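Chapter 7
Backup and Recovery of Relational Databases

7.1 Why backups fail

A database backup is a copy of the data and of enough supporting information to rebuild the database on a working server. The definition is short, but the second half of it is often neglected. A file that holds every row of every table is of little use if the logins, scheduled jobs and encryption keys have been lost with the original machine.

This chapter deals with full, differential and log backups, and with the order in which they must be restored. It assumes that the reader has completed the exercises in Chapter 6 and has the Temico order database installed on a test server. The database contains 1,539 customer records and over 700 product lines, small enough to restore several times in one sitting.

Two measures are used throughout. The recovery point is the latest moment to which the data can be returned. The recovery time is the period between the failure and the return of normal service. A nightly full backup gives a recovery point that may be almost a day old - acceptable for a reference catalogue, but not for an order system.
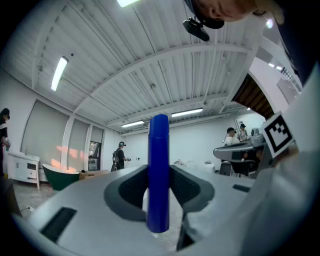

Log backups shorten the gap. Each one holds the changes made after the previous log backup, and the set must be restored in sequence. If one file in the sequence is missing or damaged, the files after it cannot be applied, and the recovery point falls back to the end of the last good file. Section 7.4 shows how to check the sequence before it is needed.

The Grulluvham case, used in the later sections, concerns a parts supplier with one production server and one standby server at Judley. Full backups were taken every Sunday and log backups every hour. The files were written to the same disk as the database itself, and the disk failed during working hours.

7.2 Full backups

A full backup copies all data pages in use, together with the part of the log needed to bring those pages to a consistent state. Users may continue to work while it runs.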